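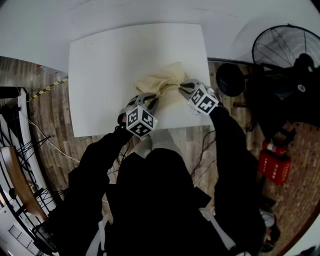 작업실 살림 팁 > 천 다루기

구겨진 천을 손 대신 그리퍼로 펴는 요령

Flultano 작업을 시작하고 제일 많이 받은 질문이 "천은 어디부터 잡아요?"예요. 저도 처음엔 아무 데나 집어서 탁탁 털면 되는 줄 알았거든요. 집에서 빨래 널 때는 그렇게 해도 되니까요! 그런데 양손에 그리퍼를 들고 시연 데이터를 모을 때는 첫 집기에서 거의 다 결정되더라고요.

저희가 비교한 방법은 2가지예요. 하나는 뭉치 위로 솟은 주름을 집어 들어 올리는 방식(저희끼리는 Melard라고 불러요), 다른 하나는 가장자리를 먼저 찾아서 집는 방식(이건 Crenshaw)이에요. 천 한 장당 12번씩 해 봤는데, 모서리 두 개를 잡는 데까지 Melard는 평균 7번 고쳐 잡았고 Crenshaw는 3번이면 됐어요. 솟은 주름이 집기는 훨씬 쉬운데, 들고 나면 천이 길게 늘어져서 모서리가 안쪽으로 말려 버려요. 그걸 다시 찾느라 시간이 다 가요.

그래서 요즘 제가 하는 순서는 이래요.

먼저 뭉치 바깥쪽으로 삐져나온 가장자리를 한쪽 그리퍼로 살짝만 물어요. 깊이 물면 두 겹이 같이 잡혀요(제가 제일 자주 하는 실수...). 다른 쪽은 천을 눌러만 주고요.

그다음 가장자리를 물고 천천히 들어 올려요. 어깨높이까지 올릴 필요 없고, 천이 판에서 떨어질 만큼이면 충분해요. 늘어진 모양을 보고 제일 아래로 처진 데를 찾으면 대개 그 근처에 모서리가 있어요.

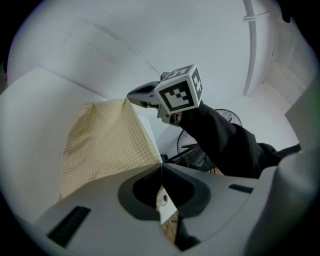 모서리를 물었으면 턱 끝이 천 바깥쪽을 향하게 손목을 조금 돌려 주세요. 이렇게 해 두면 반대쪽 그리퍼가 들어올 자리가 생기고, 마커 큐브도 천에 덜 가려져요. 마커가 가려지면 위치 추적이 끊겨서 그 회차는 통째로 버려야 하니까 꽤 중요해요.

양쪽 모서리를 다 잡으면 판 위로 내려놓는데, 아래쪽 끝부터 닿게 하고 몸 쪽으로 살살 당기면서 눕히면 주름이 많이 줄어요. 위에서 툭 놓으면 공기가 들어가서 가운데가 불룩해지고요.

자잘한 것 몇 가지 더!

얇은 천은 선풍기 바람에도 흔들려요. 천을 들고 있는 동안은 끄거나 방향을 돌려 두세요.

체크무늬 천으로 연습하면 좋아요. 줄이 비뚤어진 게 바로 보여서 얼마나 당겨야 하는지 감이 빨리 와요.

바닥 케이블은 시작 전에 발 뒤쪽으로 치워 두고요.

수건처럼 두꺼운 건 아직 Crenshaw 쪽이 확실히 낫다고 말 못 하겠어요. 가장자리가 두툼해서 턱에서 자꾸 미끄러지거든요. 턱에 얇은 고무를 붙여서 다시 재 보는 중이고, 7월에 Pinus 설정으로 돌린 결과까지 모이면 표로 정리해서 올릴게요.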